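What the Jigsaw Table Taught Me About Running a Team

There is a folding table in the corner of our break room at Provside, and for most of the year it has a jigsaw puzzle on it. I think that table has done more for how we work together than any training I ever signed up for, and I have signed up for a lot of training.

It started when Helen brought in a 700-piece harbor scene her sister had given her. She didn't have room for it at home, so she dumped it out at work, propped the lid against the wall and went back to her desk. No sign, no email. By the end of lunch the whole left edge was done and three people who had barely spoken to each other were arguing over whether a certain bit of blue was water or sky.

I love this stuff! I had been leading people for years at that point, and I had read the books with the mountains on the cover, and I had never seen a group get going that fast. So I started paying attention.

Everybody needs to see the lid

Take the lid off the table and watch what happens. People slow down. They pick up a piece, turn it around a few times, put it back. They aren't any less smart than they were a minute ago, but they have no idea where the thing in their hand is supposed to go.

I used to keep the lid in my office, so to speak. I knew what the year was supposed to look like, and I handed people their piece of it and wondered why they kept coming back to ask such small questions. They asked small questions because I had given them small information. When we took on the Ouellet account I tried it the other way and put the entire plan up on the wall by the printer, budget and all, including the parts I was nervous about. The questions got bigger right away. Some of them were uncomfortable, and one of them saved us from promising a delivery date we could never have met.

If you lead anything, a department or a church supper or a Little League team, go look at where your lid is.

Edges first is a fine rule, until it isn't your rule

I am an edge person. I want four straight sides before I touch the middle, and for a long time I believed that anyone who worked differently was just being difficult.

Then Leokadia Rutkowska joined us from the billing side. She never touches an edge. She picks one color, usually something strange like the orange on a life vest, and gathers every scrap of it into a little heap, and builds a floating island with nothing around it. It drove me up the wall. It also worked, and her islands were nearly always where my edges ended up running out of steam.

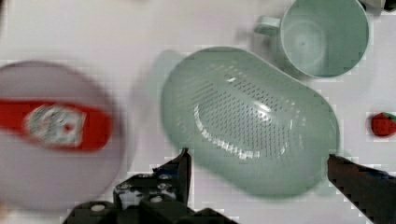
So now I try to leave people's methods alone. I'll say what has to be finished and when, and I'll say what it has to connect to, and then I'll keep my hands in my pockets. That last part is hard for me, and my hands come out of my pockets more than they should. But a person working in the way that suits them has so much more energy to give you – and you can feel it from across the room.

Herman Govindasamy, who was my boss back when I was 26 and knew everything, used to walk past my desk every afternoon and ask me one question, which was "What are you stuck on?" He didn't ask how I was doing it. I thought at the time that he wasn't very interested in my work. I'd like to apologize to him for that.

Don't force the piece

We've all done it. The tab is almost right, the color is almost right, and you've been looking so long that you give it a good push with your thumb. It goes in, too! And then twenty minutes later nothing around it fits, and you blame the other pieces.

I did this with a person once. We had an opening for a client lead, I had a wonderful analyst, and I wanted so badly for the one to fill the other. She said yes because I was excited. Five months later she was miserable and the clients were confused, and I was sending her articles about confidence. There was nothing wrong with her confidence. I had pushed with my thumb. She went back to analysis and within a season she had rebuilt our forecasting from scratch, and I still use her version.

Taking a piece back out feels like losing ground. I'd encourage you to do it early and do it kindly, and to say out loud that the push was yours.

The sky is part of the picture

Every puzzle has a stretch that no one wants. In ours it was 50 or so... well, it felt like a thousand pieces of plain gray sky. The boats went fast and the lighthouse went even faster, and then the table sat there for weeks in December with a big hole at the top.

Work has sky in it. Somebody has to clean up the contact list. Somebody has to move the old files into Zorkasell and check that the names came across right. What I've noticed is that people will do sky quite happily if two things are true: they have company, and they also got to do a boat. If the same person gets the sky every time, you will lose that person, and you'll deserve to.

I do sky now. I take an hour at the end of the day and do whatever dull thing is left, out where people can see me, and usually somebody pulls up a chair. Some of the best talks I've had with my team happened over a spreadsheet neither of us cared about.

We have a new one on the table this month, a farmers market with a great many tomatoes. Leokadia has started on the awnings and I've got most of the bottom edge.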